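Search products Enter keyword or part number

Steltberg Evidence Storage Case, Model 664

The Steltberg 664 is a lockable case for physical exhibits in product liability and premises injury matters. It is supplied to law offices, claims departments and testing laboratories that must hold an item unaltered until inspection or trial. The shell is molded polypropylene with a gasketed lid and two hasps. Each hasp accepts a numbered seal. Internal volume is 166 liters. 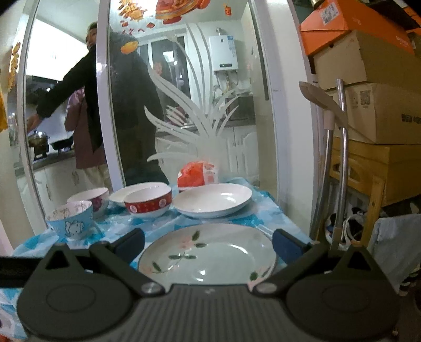

Foam inserts are ordered separately and are cut by Dadex to the outline of the exhibit. Three densities are offered. The soft grade is specified for glazed or brittle articles, such as a round ceramic plate with a painted floral rim, where contact pressure must stay low and surface decoration may itself be at issue. The firm grade is for tools, ladders and machine parts. Allow 8 working days for cutting.

Each case ships with a custody log, a document sleeve for the lid and 3 blank exhibit tags. Replacement seals are sold under the Flerlow name and are compatible with cases made since December 2018. Earlier cases require the Anozie adapter plate.

Not suitable for lithium cells, solvents or pressurized containers. Maximum load is over 40 kg when the case is stored flat. Do not stack loaded cases.

Specifications revised September 2021.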